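Doors, Cloths and a Bowl: Wiping Work for the Pliltik Set

Pliltik is meant to teach a machine how to clean a home by showing it people cleaning homes. I was asked to look over the door and handle part of it, and I agreed on the understanding that I could grumble. The set has 2,258 clips so far. The sales talk at Ivimside makes that sound like a great many. Spread it over every surface in a flat and it looks rather thin, and 242 of the clips are marked "door" with no further detail, which covers everything from a push to a full scrub.
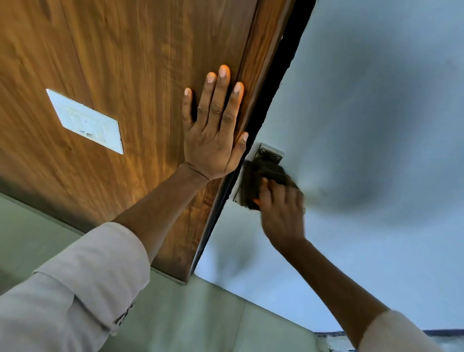 IVIMSIDE TEST FLAT, July

One hand flat on the wood, the other working a cloth over the metal plate. The written label for this sort of clip says "wipe metal part". It leaves out the hand on the door, and to my eye that hand is half the job. A learning system given only the label will have to guess whether the left arm matters. The people behind Hosseinzadeh, the labelling tool we use, say the system will pick it up without being told. Perhaps. I would like to see it happen before we record another batch on that belief.

The blur on the wiping hand is a smaller worry. Fast hands blur, and asking people to clean slowly gets you clips of people cleaning slowly, which we have tried and didn't like.

The bowl and the checked cloth
A teal bowl on the floor by the wall, with a checked cloth held over its rim. Clips like this tend to be trimmed out as "not cleaning". I argued for keeping them. Fetching, dipping and wringing take up a fair part of any real wiping job, and a robot that has only seen the wiping will stand there with a dry rag. Against that, the inside of the bowl is so dark I couldn't tell you how full it is, and I doubt the software could either.
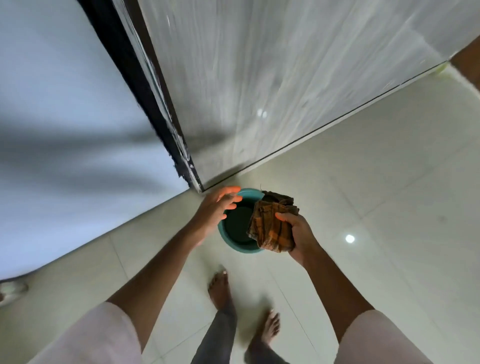
Handles

Lever handles were supposed to be the easy part. Two labellers went through the same 98 handle clips and disagreed on where the wipe starts: first touch, or first movement. The guide has since been changed to say first touch. The older clips have not been redone. 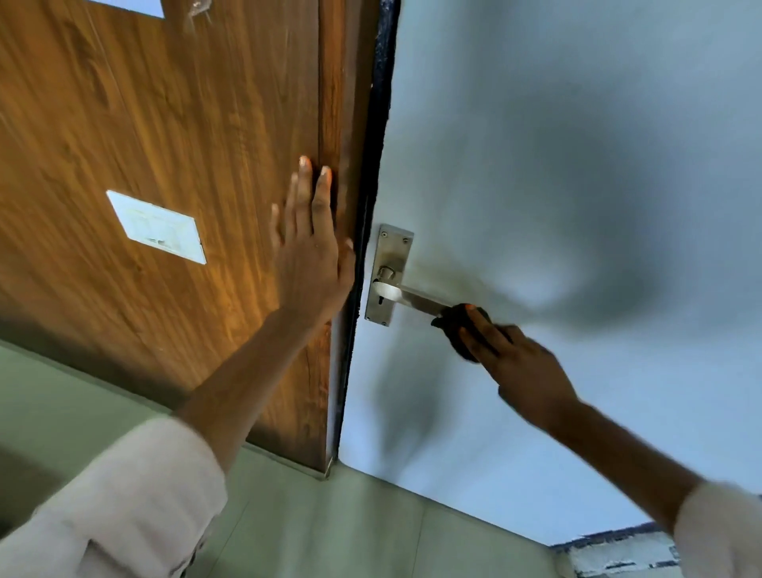

Can a robot learn to clean a door from clips like these alone?
Nothing I have seen says so. The clips show where hands go and in what order, but they don't record how hard anyone is pressing. Alero, the trial arm, will need practice on a real door as well, and somebody will have to stand by and stop it when it pushes too hard.

More from the flat will go up once the labels for the kitchen clips have been checked. The shelf and window clips are waiting behind those.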